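Molleck wrist view gallery
Posted Mon 14 February

Molleck is the perception and planning layer we run on the arm at Stellivham. It takes the wrist camera stream, decides which views are worth using, and passes a grasp target to the planner. The planner itself is Sorkska, which we have used since November and have changed very little.

Most of the work this winter has gone into the step before detection. The old version treated every view the same. If the wrist was turning quickly, the segmenter still produced a mask, and the planner still believed it. Edges moved by several centimetres between one view and the next, and the arm would slow down, replan, and slow down again.

The new version gives each view a sharpness score and compares it with the joint speeds at that moment. Views under the threshold are kept in the log but are not allowed to move the grasp target. They can still be used for coarse colour tracking, where a smeared edge matters much less.

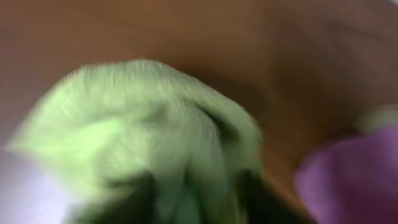

Colour tracking runs on a small copy of the view and only has to answer one question: is the large soft thing still roughly where we left it? For plush and fleece this works better than we expected. Hard, shiny items are worse, as the highlights wander when the wrist turns.

The threshold took a while to settle. We began at 125 and lost too many usable views during slow approaches. The value in the current build is 227, on a rescaled score, so the two numbers can't be compared directly. Anyone with an old config file should delete the line and let Molleck write a new one.

Notes on this build

Replay: the log viewer, Nuttall, now steps through rejected views as well as accepted ones. Press R to switch between them. The score is printed in the side panel along with the joint speeds.

Timing: camera and joint clocks are matched at start-up and again every 3 minutes. Before this the drift was small, but it was enough to give a still view the speed of a moving one.

Planner: Sorkska holds the last good target while views are being rejected. If none is accepted before the timeout, it stops the approach and backs off along the same path.

Known fault: issue 334 is still open. Two soft items of similar colour that touch each other are tracked as one until a sharp view comes in - the split is then correct, but the target can jump. Lowering the approach speed helps for now.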